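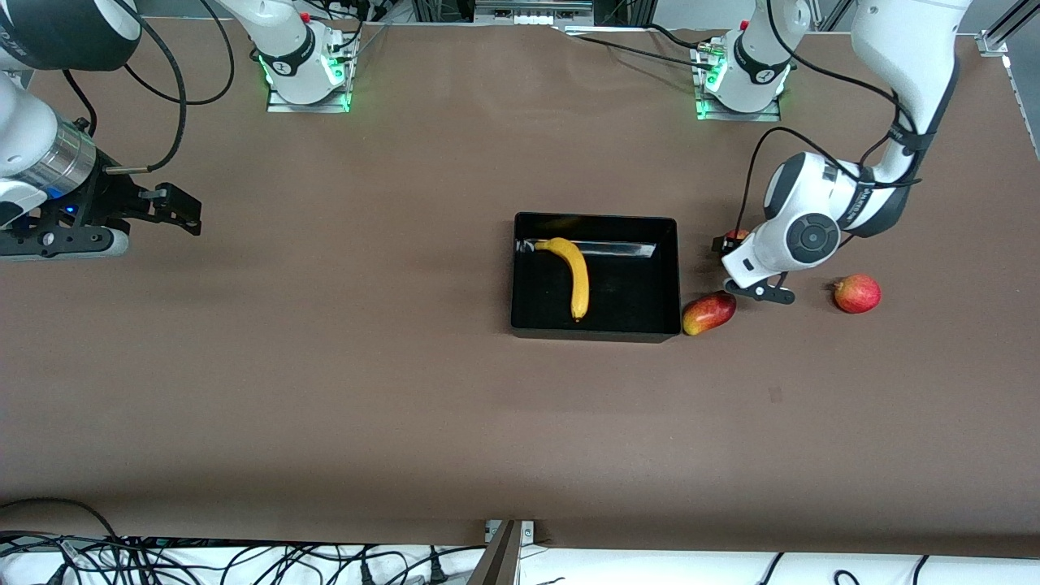 Bogale House: The Complete Second Season is the full run of the reality series in a DVD box set, released by Danberg and sold in our store and online. It collects all 16 episodes as they first went to air, along with the reunion special and a disc of extras. The outer box is black with a bright yellow inner sleeve, a combination much like the single banana on the black tray, and it matches the first season set, so the two sit together on a shelf. The discs are held in hard plastic trays inside the sleeve. There is a printed booklet with an episode guide and a cast list.

Price: $95
Availability: In stock
Format: DVD, PAL
Region: 4
Classification: M – coarse language, sexual references
Subtitles: English for the hard of hearing
Label: Danberg
Sold by: Zokari

About the season

The second season is the one most people remember. The cast moved out of the city apartment and into the big house on the coast, and the series went from half-hour episodes to a full hour. Several of the original housemates returned, one of them only for the opening weeks, and the new arrivals were brought in partway through the season instead of all together. The breakup that filled the gossip pages that winter runs through the middle episodes, and both sides of it get a fair amount of screen time.

When the season was repeated, a number of scenes were shortened and some of the music was changed. This set uses the original broadcast versions. The dinner party episode has its full ending, and the beach house argument plays without the ad break in the middle of it. Recaps and "next time" previews have been left in. If you would prefer to skip them, each episode has chapter points after the recap and before the preview.

The reunion special

The reunion was shown in 2 parts and both are here in full. The first part has the whole cast on the couches and covers the house, the money and the holiday episode. The second part is mostly the former couple, interviewed separately and then together. The repeat screening joined these into one shorter program and dropped most of the audience questions, which have been put back for this release.

Extras

The extras disc contains:

Unaired confessionals from the first half of the season
Audition tapes for the new housemates
A tour of the house filmed before the cast moved in
The original promos
A photo gallery
Commentary by cast members on 2 episodes, the premiere and the dinner party

The commentaries were recorded after the reunion had aired, so they discuss how things finished up. First-time viewers should leave them until the end. The audition tapes are also safer left until later, as the short introductions mention who stayed and who left.

Picture and sound

The series was shot for standard definition television and is presented in its original widescreen shape. Sound is stereo. Some of the hidden microphone material is hard to hear, as it was on television, and the on-screen captions from the broadcast have been kept for those scenes. The optional subtitles cover everything else, including the extras, but the commentaries are not subtitled.

Which version should I buy?

There are several releases of this season around and the covers look alike.

The Complete Second Season (this item) is the only one with the broadcast versions, both parts of the reunion and the extras disc.

The Highlights disc is a single DVD with cut-down episodes. It has no reunion and no subtitles. We no longer order it in, though we sometimes have second-hand copies.

The Puvo digital edition has the repeat versions of the episodes with the replacement music. It is bought through Puvo and we can't supply codes for it. A code is not included in the box set.

If you already own the first season in the older slim case, please note that this set is taller and deeper. Danberg has since reissued the first season in the larger box.

Playing the discs

The discs are coded for Region 4 and will play on any DVD player sold in Australia or New Zealand. They will also play on most Blu-ray players sold here. Customers overseas should check that their player can handle both Region 4 and PAL before ordering. We don't accept returns on opened sets because of a region mismatch.

Delivery

Orders are packed in a cardboard mailer and sent by tracked post. The box set is too thick for a letter-rate parcel, so standard parcel postage applies and is worked out at the checkout. You can also choose to pick up from the store at no charge. We will email you when the order is ready – please wait for that email before coming in.

Returns

Unopened sets can be returned for a refund or exchange with proof of purchase. If a disc is faulty, contact us with your order number and the name of the episode where the problem occurs. We will replace the disc or the whole set, depending on what Danberg can send us. Light marks on the outer box from shrink-wrapping are common on this title and are not treated as a fault. Ask us for photos before ordering if the condition of the box matters to you.

Other titles in this range

Bogale House: The Complete First Season (reissue)
Bogale House: The Holiday Specials
Bogale House: The Complete Third Season – due in February, pre-orders open

Page last updated 18/09/2022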